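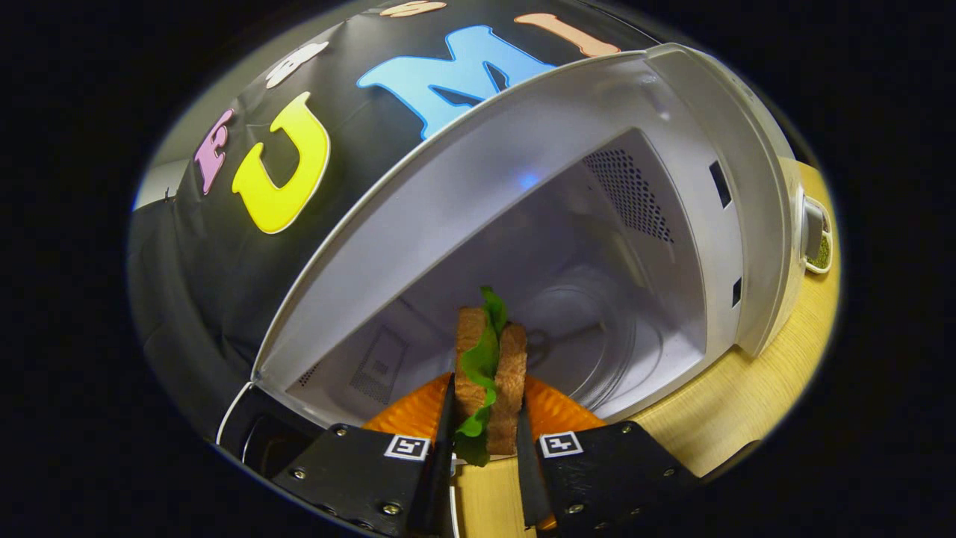
*Natnael Worku — notebook, Mimaler project, 2025-09-21*

Today I worked only on the pose filter for the sandwich task. Eilidh MacAulay saw in her replay that the gripper path makes a small jump when the hand goes inside the microwave, and the policy learns this jump as if it was a real motion. I wanted to find where it comes from before we train again.

I took one episode of 1,148 frames. The jump starts at frame 420 and is finished at frame 592. In this interval the tracker has mostly the white cavity walls in view, and few good features on them. The finger width from the markers stays clean the whole time, so the marker code is not guilty.

What I changed:

- tracker confidence now goes into the filter as a weight (before, it was only logged)
- smoothing window is 9 frames, same value for position and rotation
- loop closure is switched off while the confidence is low
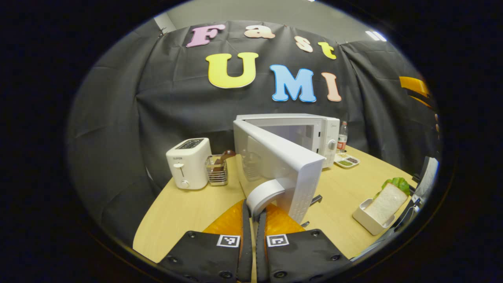
With the door and the backdrop letters both in view the tracker finds itself again quickly, and I can use these frames as anchor on the two sides of the gap. After the change the path over the orange plate is smooth in the plot. The rotation has still a small step at the exit, I think from the time offset between IMU and camera. The offset in the config is from July and I did not measure it again.

Open points:

- Eilidh: please replay the same episode on the Omstead branch, not on main
- measure the time offset new
- the Jusmont loader drops the last frame of each episode — I saw it by accident, ticket is not written yet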